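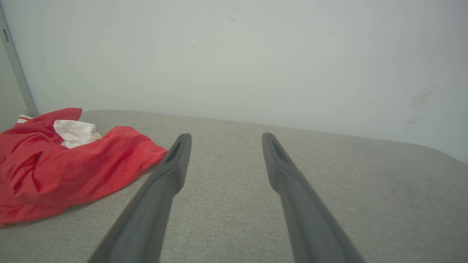
Posted by Tahira Baloch on 2018-02-02 in Workshop Tips

Tips for recording cloth pickups on a couch

Start each take with the jaws open and away from the cloth. If every example begins right on top of it, the learner never sees an approach.

Crumple the cloth a new way each time. I drop it from shoulder height and leave it how it lands. Red on light gray upholstery is easy to pick out, so do a batch in dull colors too.

Wipe the fingertips every 51 takes. Lint builds up in the slots.

Save the fumbles. Husska lets you tag them as you go – I use "miss" and "slip" and leave it at that. Of my first 156 takes I threw out far too many, and had to record them over in July.

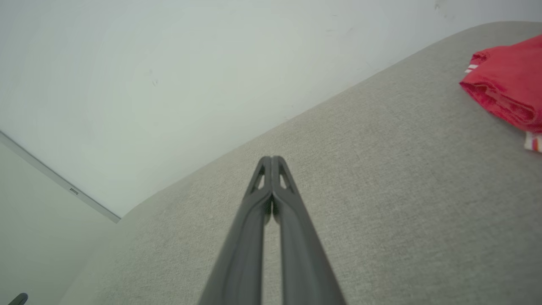
Move the start point as well. Go over by the rounded edge of the seat, close the fingers, open them again, then head for the cloth. Keep the speed steady and don't stop to think halfway, or the pause ends up in the data.

Back up at the end of the day. My folder is at 665 takes now and the goal is 2000.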